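Print this story | E-mail this story

The Bucket, the Fan and the Washer in the Corner

How people with no laundry room get the laundry done anyway

5/28/25

By Irina Bucur

Start with the bucket. Everybody I talked to for this piece had one, or had a mother who had one, and most of them had opinions on the handle. Plastic, usually blue. Lives by the bathroom door or under the sink. Carries the wash in, carries the wash out, and in between it holds the socks that are soaking.

I'd gone out asking about laundry rooms. Wrong question. In the older blocks here there aren't any. There's a corner, and the corner has the washer in it, plus the mop, plus whatever came home in a box last December and never got put away. You do the wash around all that.

Paula Dobre has lived with a corner like this for most of her adult life. She owned a hamper once, a tall wicker one from Restden with a lid and a cotton liner. It lasted one winter. "It was furniture," she told me. "I was carrying furniture down the hall." She gave it to her sister and went back to the bucket.

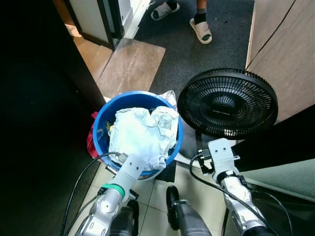
The trouble with a bucket is that it takes everything. Whites go in with reds because the reds were on the floor too, and then you're standing there at ten at night deciding whether you feel lucky. Dobre sorts on the way out. Red over the rim, whites down inside, anything bright gets looked at twice. She has one pink pillowcase and won't discuss it.

Santosh Upadhyay goes the other way. Two buckets, one for light and one for dark, and a house rule that if the dark one is full the wash gets done that night no matter who's tired. He repairs small appliances out of a shop called Tetent, so he sees a lot of other people's corners too. What he'd like them to know, mostly, is to check the pockets. Coins. Hairpins. A whole house key, once, wedged where no key should of been.

Next is leveling the thing. A washer on tile will walk if one foot is short, and folded cardboard only works until it gets damp. Turn the feet. Put a cup of water on the lid and watch it. Twenty minutes, start to finish, and the noise downstairs stops.

Where it all goes

Corners fill up. The washer goes in first, then people start leaning things on it, and by spring you can't open the lid without moving a broom and an ironing board.
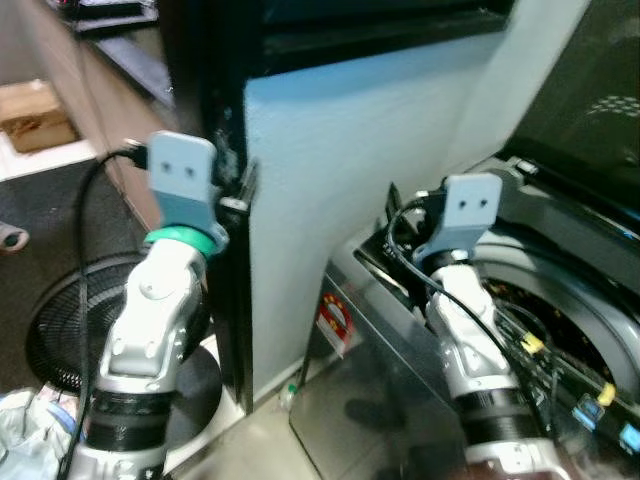
Front-loader or top-loader is the argument I heard most, and I heard it loud. Valentin Pană, who rents out four small apartments, buys nothing but top-loaders. A front door needs room to swing and a person needs room to crouch, he says, and his tenants have neither. A dark gray top-loader tucked in by a pale wall, with a fan sharing the corner, is pretty much the layout he'd sign off on, though he'd ask you to leave space over the lid. No shelf. People put up a shelf and then the lid hits it and they call him.

The counter argument comes from his own bookkeeper, Paula Dumitrescu, who has a front-loader and stacks her detergent, her iron and a basket of clothespins on top of it. A flat top is a table, and she wasn't about to give up a table. They have been having this conversation for years.

Water is the other thing. Pană has had the 2261 lei bill for a ceiling that belonged to the people below. A hose clamp let go while the tenant was out. He now wants the tap shut between washes, every time, and he taped a note on each machine saying so. Do they do it? "Some," he said.

The drying half

Washing is the easy part, anyone will tell you. Drying is where a small place gets you. No balcony, or a balcony over a road. A rack in the hallway means everybody goes sideways for two days.

So, the fan. A plain electric fan on the floor, set low, pointed across the rack and not straight at it. Upadhyay sells used ones and says sales pick up when the rain does. Shirts on hangers with a hand's width between. Towels get the outside rail. Jeans inside out, pockets hanging. Window open a crack even when it's cold, or the damp just moves to the wall behind the wardrobe and you meet it again later — black, and with a smell.

Mind the cord. Up along the counter or the baseboard is better than straight over a floor that's getting dripped on. And get the bucket up off the ground if your back is bad. A stool, a crate, a solid box with tape round it. Dobre says it's the best change she's made, and it was free. She hangs from bucket height now and doesnt bend once.

I tried it at home for two weeks. Box, bucket, fan, window. My back liked it. The box did not, it got soggy on one corner and I swapped it for a step stool from the kitchen.

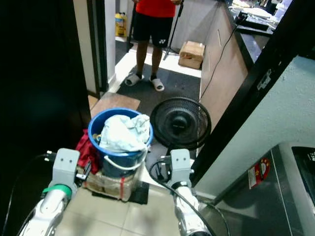
What to keep by the washer

A short list, from everybody's answers put together. A bucket with a handle that's still attached. A mesh bag for the small stuff. An old towel for the floor, which you will need. A flashlight for behind the machine. Bar soap for collars, the cheap kind. White vinegar if you believe in it, Dobre does, Upadhyay says leave his rubber seals alone.

And a hook on the wall for the wet things that drip. One hook. Two if there's room.

Comments

nkuna_296: Straight over the floor is exactly how I had my fan cord. Moved it. Thanks I guess

Marta in 4B: Top loader people never mention that short people can't reach the bottom!! I use kitchen tongs for the socks.

oldhousepaul: Vinegar is fine. Have used it on the same washer forever, seals are fine.

Marta in 4B: @oldhousepaul which washer

Print this story | E-mail this story

Related stories

Drying Racks That Fold Flat, and Two That Don't
Sultden Market: What to Buy Used and What to Leave
The Mop Question
A Kitchen for Under 1000 Lei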